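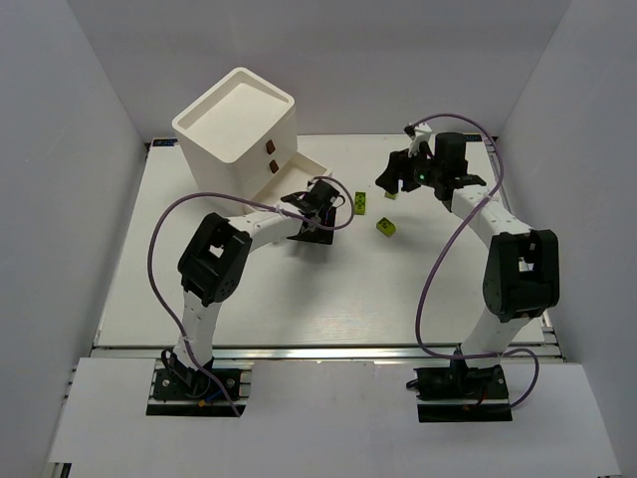
Skalville Toy Library: Frequently Asked Questions

Last updated September 2021

Who may join?
Membership is open to any household in Skalville or Ditum with a child under eight. Childminders and nurseries may join as group members. Grandparents who look after a child regularly may apply in their own name.

What do I need to bring?
Please bring one proof of address and one form of photographic identification. Group members must also provide a letter from their setting. Applications are handled at the desk and a card is issued on the same day.

How many items may I borrow?
A household may have 2 items on loan at any time. Group members may borrow more by arrangement with the Loans Officer, Brisa Cuevas. The catalogue now holds 1,527 items, including puzzles, dressing-up clothes, ride-on toys and musical instruments.

How long is the loan period?
Three weeks. A loan may be renewed once, at the desk or by telephone, unless another member has reserved the item. Ride-on toys cannot be renewed during the school holidays.

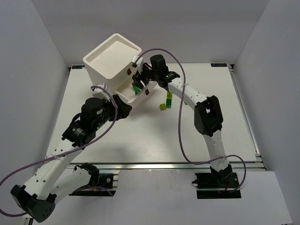
What happens if a piece is missing?
Each item has a contents card, and we ask members to check it before the item leaves the building and again before it is returned. Missing pieces are usually still at home, and members are given 14 days to look for them before any charge is made. Building blocks are the most common case. A set may easily be divided in the course of play, with green blocks in the lower drawer of a storage unit and a short column of others left standing beside it on the table, so please look in both sorts of place before reporting a loss. Single pieces found later may be handed in at the desk in an envelope marked with your card number.

Are there charges for late returns?
No charge is made for the first week. After that, borrowing is suspended until the item is returned. Members who expect difficulty in returning an item should contact us in advance.

Must I clean toys before returning them?
Yes. Hard toys should be wiped with warm soapy water and dried. Fabric items should be returned unwashed in the bag provided, as these are laundered by the library.

Do you accept donations?
We accept toys in good condition that carry a safety mark. We regret that we cannot take soft toys, electrical items without instructions, or car seats.

How do I make a complaint?
Complaints should be made in writing to the Library Manager, Hermenegildo Bermúdez, at the Moura Street address. A written reply will be sent within ten working days.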